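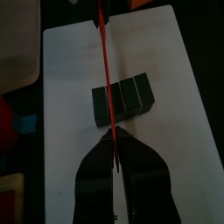
August 30, 2018
Minutes taken by Brayden Sandhu

Meeting after the open day at the Mamero workshop

Present: the workshop group, two guests from Vindine, and the undersigned. Chang sent a message that they could not send a person this time, but they wish to receive the minutes.

1. Opening

The meeting was opened in the small room beside the workshop, after the last visitors went home. The minutes of the previous meeting were read and accepted with one correction: the word "calibration" was written where it should be "registration of visitors".

2. Report of the open day

It was reported that 33 visitors signed the list at the door. Some families signed with one name only, so the list is not complete. The group agreed that next time every visitor shall sign separately, also the children.

The program was followed in the planned order: welcome, short tour, the demonstration with the robot arm, and then coffee. The welcome took longer than planned and the tour was made shorter for this reason. The visitors from Vindine remarked that the tour was good but that it was difficult to hear the guide when the compressor was running. It was agreed to switch off the compressor during the tour.

3. The demonstration with the arm

The task was the same as in the rehearsal. Green cubes are on the white board, and the arm must pick them and place them in a row, side by side. The program used was Fedura, in the version which was installed before the summer. One round was planned to take 20 minutes with explanation.

The first round was done without interruption. In the second round the arm stopped above the board with message 716, and the operator had to start the program again from the beginning. The visitors waited patiently and asked many questions in this time. The meaning of message 716 is written in the manual as "position not confirmed", but the manual does not say what the operator should do. The group discussed this for some time. One opinion was that the light in the room was too weak for the camera. Another opinion was that somebody had leaned on the table. No decision was made about the cause. The operator will repeat the round with the same settings and write down the result.

It was also discussed if the cubes should have another color. Dark green is difficult to see for persons who stand in the back, and one visitor believed they were black. The proposal to buy yellow cubes was supported by most of the group. The operator asked to keep the green ones for daily tests, and this was accepted.

4. Questions from the visitors

The following questions were written down at the table:
- Can the arm feel when a cube is heavy?
- What happens if a hand is on the board?
- How long does a person need to learn the program?
- Can the school class come back with their teacher?

The question about the hand was asked several times. The group agreed that the safety rules must be explained before the arm moves, not after. A sheet with the rules in large letters will be put on the wall behind the table. Brayden Sandhu will write the text.

On the question of the school class, the answer is yes, but the teacher has to write to the office first.

5. Visit in November

Vindine asked for a longer demonstration in November, for their own staff. They would like to see the cubes placed one on top of the other and not only in a row. The operator explained that this was tried before and that the upper cube did not always stay. The group will try again and inform Vindine if it can be shown. Chang will be invited too, with the same letter.

It was asked who pays for the coffee at this visit. Vindine offered to share the cost and the group thanked them.

6. Other matters

A gray umbrella was left in the entrance. It is kept in the office.

The chairs which were borrowed from the neighbor must be returned. Two of them have a loose leg, and they had it already when we received them. This should be told to the neighbor when the chairs are brought back.

The key for the side door was not found. A new one will be ordered if it does not appear before the next meeting.

7. Next meeting

The date will be sent by mail when the result of the repeated round is known. The yellow cubes, the sheet with the safety rules and the letter to Chang are to be on the list of points.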